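Collecting Demonstrations for a Learned Policy – Handout 4
by Yến Phùng
December 2018
3 comments · 12 shares

Hi all! A few of you asked for the notes on data collection in writing, so I've typed up what I said in class and added the bits I forgot. Policies are next time. For now I only care about where the examples come from.

Our running case is Okura, the project Apostolos Drakos and I look after at Huvilside. The arms work on desktop computers, the kind you'd find under any office desk, and the parts that get handled are small: memory modules, processors. I like it as a teaching case because everything in a PC is fussy about angle and force, and because you have to deal with clutter. Look at all the cables in this one.
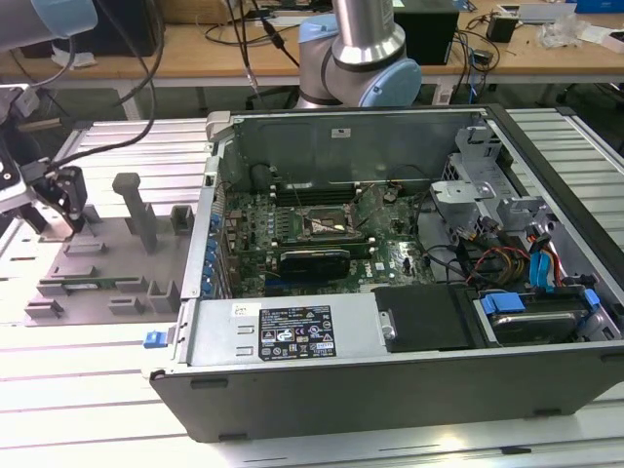
What counts as one example

One example (we say "episode") is a single try at a single task, start to finish, with every camera and every joint reading saved on the same clock. We have 2,711 of them so far. I threw out 662, mostly for clock trouble, and I was pretty sad about it – so please check your timestamps on day one!

Keep episodes short. Ours are capped at 60 seconds, and if the operator runs over, we stop and start a fresh one. Long episodes are full of dithering, and the model will happily learn to dither too.

Use more than one view. A fixed camera gives you the whole table, but it's lousy at telling you how a chip is sitting between the fingers. For that you want a camera on the wrist.
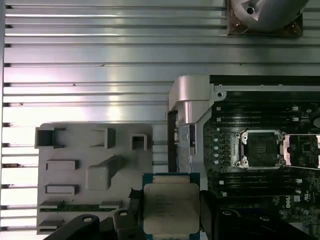

Vary things on purpose, too. Shift the fixture a little, turn the part, change the lights. Ryan Bellamy once gave me 1,000 beautiful episodes with everything in exactly the same spot, and the policy fell apart when I nudged the tray.

And keep the fumbles, as long as the operator recovers. A missed grasp followed by a good one teaches a lot. Just label it, using the tags in Enum (ask Định Lò for a login).

For next class: write half a page on which episodes you'd drop from your own set, and why. Send it to me or Apostolos.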